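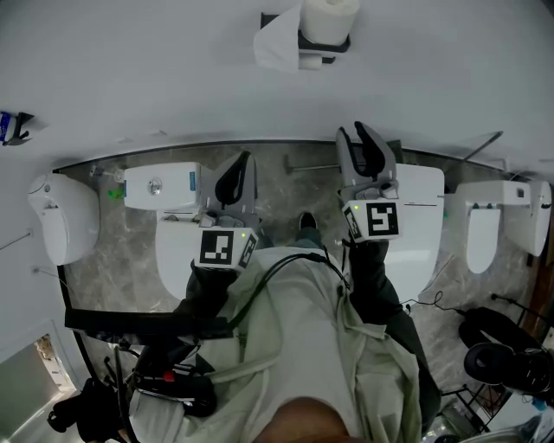

Notebook - toilet bay, showroom floor
Mar 22, 2022

Spent a good long while in the toilet bay this morning and I want to get it all down before I forget which thought belonged to which pan. Neusa Lins is taking over the bay plan from me in September, so Neusa, if you're reading, sorry for the rambling, and do scribble in the margins.

First the floor, as I am still very fond of it. Grey marble pattern, paler veins running through, and it sits so nicely against all that white. Valquíria Macedo wanted something warmer when we were choosing (she had a Sutetti sample in a sort of biscuit colour) and I did waver, but I think the white ware would have looked a bit tired on it. The dark edging where the floor meets the white was her idea, though, and it's the best thing in the bay.

The order of the pieces still bothers me. We have the wall-hung one at the far left, then the one with the boxy cistern and the round chrome button on top, then the smart toilet with its rounded lid. People who come in wanting a plain replacement have to find it between two fancier neighbours. I'd like to try it the other way about - plain one first, wall-hung in the middle - but the Arkeo wall frame is fixed where it is and moving it means opening up the panel. Left as is for now.

Measured the space beside the cistern again, 380 mm to the next piece. I had 11 mm less in my old notes, so either I read the tape badly or the thing has been nudged. Wrote the new figure on the plan in pencil.

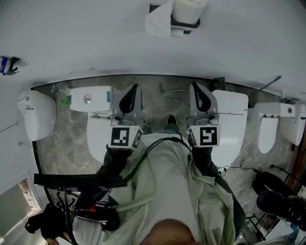

Wall-hung unit and the rectangular cistern, far left of the bay. Note the dark edge along the floor.

The little blue labels on the cistern are still on. I'm in two minds. They do look a bit shop-floor, but the Matoušek rep asked us to keep all labels until the stock check is done, and I'd sooner not have that conversation twice.

The grab bar on the right I'm pleased with. It goes up at a slant, and a couple who came in last week to look at bathrooms for her mother went straight over to it and stood there chatting for ages! Might be worth having up to three bars in the bay at different angles, if Vudorance will lend us the other two.

To do: ask Valquíria about the panel, ring Vudorance, check the pencil figure against the drawing, bring a better tape.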